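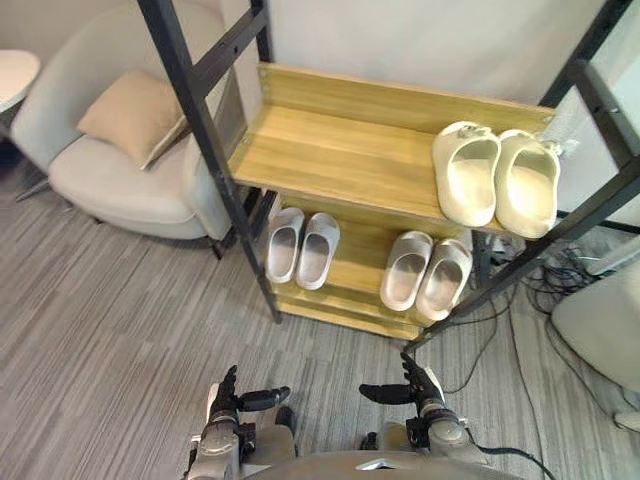
Ticket n° 383 – Étagère à chaussures Odlow, ça bouge
Ouvert par : Yakubu Danladi
Statut : en attente de réponse

Bonjour l'équipe Zuvley,

Je vous écris pour mon étagère Odlow (montants noirs en échelle, planches en bois clair), montée en août dans l'entrée. Au début, rien à dire, je l'adore même ! Mais depuis une quinzaine de jours elle penche un peu vers l'avant dès qu'on pose quelque chose sur la planche du haut, et elle grince quand on attrape une paire. On n'y range pourtant que des claquettes, les blanches en haut et les grises en dessous, donc côté poids on est loin d'abuser.

Ce que j'ai déjà essayé, dans l'ordre :

– Resserré toutes les vis à la jonction planches/montants. Deux tournaient dans le vide côté gauche, j'ai insisté (pas trop, promis), elles ont fini par prendre. Moins de grincement, mais ça penche toujours.

– Vérifié le niveau sans tapis : impeccable. Avec le tapis rayé : environ 10 mm d'écart entre l'avant et l'arrière. Je tiens à le garder, ce tapis, alors si vous avez des patins réglables qui vont sous les pieds, je suis preneur.

– Reculé le tout contre le mur. C'est mieux, sauf que la plinthe gêne et que le bas ne touche pas.

Mise à jour, mercredi 21 octobre 2026 : j'ai eu quelqu'un de chez vous au téléphone, très sympa, qui m'a conseillé de tout desserrer d'un demi-tour, de charger la planche du bas puis de resserrer en croix. Fait hier soir. Le grincement a disparu ! Reste le basculement, plus léger qu'avant mais bien là quand ma fille tire sur la planche du haut pour enfiler ses claquettes.

Du coup, deux questions : est-ce que l'équerre murale Trustis que vous vendez est compatible avec ce modèle, ou faut-il percer le montant ? Et pouvez-vous m'envoyer deux vis de rechange, pour celles de gauche auxquelles je ne fais plus trop confiance ?

Je suis joignable le soir, par mail c'est très bien aussi.

Merci d'avance,
Yakubu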